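Home | Projects | Reports | Staff | Contact

Is the Jivdale two-arm kit worth the money? Year 2 project report
Posted in January by the Beneck workshop group
14 comments | 9 shares

Our brief was to test the Jivdale kit against what its sellers say about it and tell the department whether to buy a second one. The leaflet promises "two-handed work on day one" and "no previous experience". We had a good deal of previous experience between us and it took a lot longer than a day.

The kit comes in flat boxes with a printed guide of 64 pages. The guide is fine up to the point where the arms are bolted down. After that it sends you to the Kurian software, which has its own guide, and the two don't agree on which arm is number one. We lost an afternoon to that. Support answered our first email within a day and our second one not at all.

For the test itself we chose picking up thin coloured sticks, as the leaflet makes a point of "delicate small parts". Each run meant taking one stick with the left gripper and passing it to the right. We did 41 runs with the settings as supplied and 20 were finished without a drop. The seller would probably call that a good start. We would call it slightly worse than tossing a coin, for a price that would pay for most of our other equipment this year.

We then spent two sessions adjusting the grip force and the speed. Things improved when everything was slowed right down, but a handover that takes that long isn't much use for anything we could think of. Sticks lying flat were the worst. The fingers pushed them along the table and the arm carried on as if it had one.

We also looked at the Nusura kit on paper. It has one arm fewer, a plainer manual and a longer guarantee. We have not used it, so we can't say more than that, and we would like to before anyone signs an order.

Our recommendation is to keep the kit we have and not buy another yet. The build quality is better than the claims made for it, and nothing broke. The cameras were the part we had fewest complaints about. Each arm carries its own small white one, mounted near the gripper, and we would want the same on any kit we bought instead. Less good is the purple cable that goes with each of them, looping well clear of the arm before it comes back down. We'd ask any seller for a tidier route for it, and for one guide in place of two.

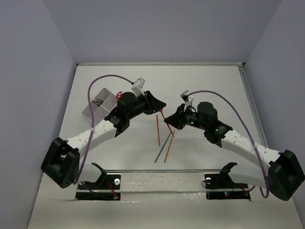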